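Rarkdale Robotics Club, Home Task Guide
Section 6: Gripping soft and hard objects

Written by Tsion Weldu for the Durnside team. Last change 2021-08-24.

Please read the whole section before you start. Each member does both tasks, in the same room, with the hand-held gripper.

6.1 Folded cloth

1. Fold the quilt or blanket and put it on the bed.
2. Check that both blue pads are clean. Wipe them with a dry cloth if needed.
3. Bring the fingers in with the fold between them, then close slowly until the pads press on the cloth.

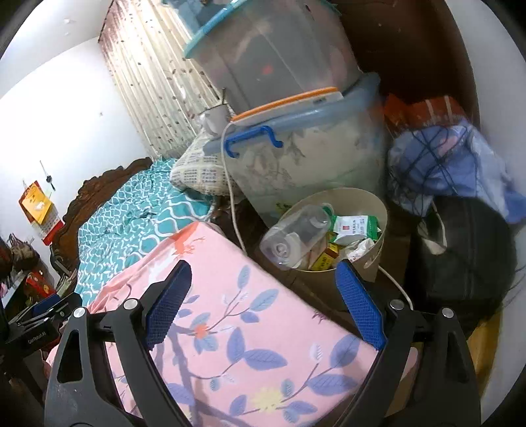 Figure 6-1. Folded quilt held between the two pads.

4. Hold for a slow count of six, then open the fingers fully.

Note: Thick cloth needs more closing force than you expect. If it slides out, take a deeper hold, and do not squeeze harder at the same place.

Caution: Keep your other hand away from the fingers while they are closing.

6.2 Drink can

1. Use an empty can. A full one is too heavy for the beginner setting.
2. Close the pads on the sides of the can, near the middle. A small tilt is acceptable.
3. Stop closing when the can does not turn any more between the pads.
4. Lift it about 100 mm over the bed and keep your wrist still.
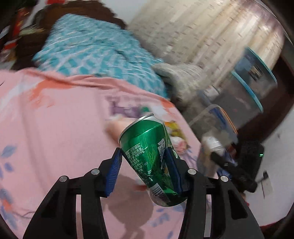 6.3 Saving your work

1. Write the task name and your member number in the Pultuna log sheet.
2. Copy the files to the folder Pichler before the January meeting.
3. If the log shows error 117, restart the program and repeat only the last task.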